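About Iltolach

Iltolach gathers hand-collected examples for teams that train robot arms. We work out of one large room in Flalthorpe and have a second, smaller site in Lellmont.

What we do

Our operators pick up a hand-held gripper and do ordinary jobs with it: folding, sorting, hanging, putting away. A camera on the gripper records each try. The recordings go to our customers, who use them to teach a learning system the same job.

A typical order is 900 examples of one task. We check every one before it ships — the bad grasps are labeled and kept, as most customers want those too.

Soft goods

Clothing and knits are the largest part of our work. Cloth takes a new shape each time it is picked up, so a fabric task needs more examples than a box or a bottle. Operators train for 2 weeks before they record for an order, and most of that time goes to pinching and lifting cloth like the red ribbed knit on the table.
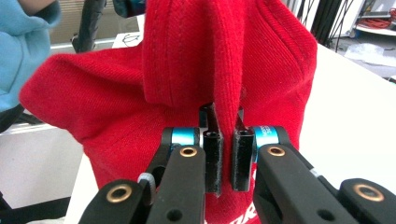
The Bawa library

Bawa is our shared set of household tasks. It is open to schools at no charge, and we add to it every July.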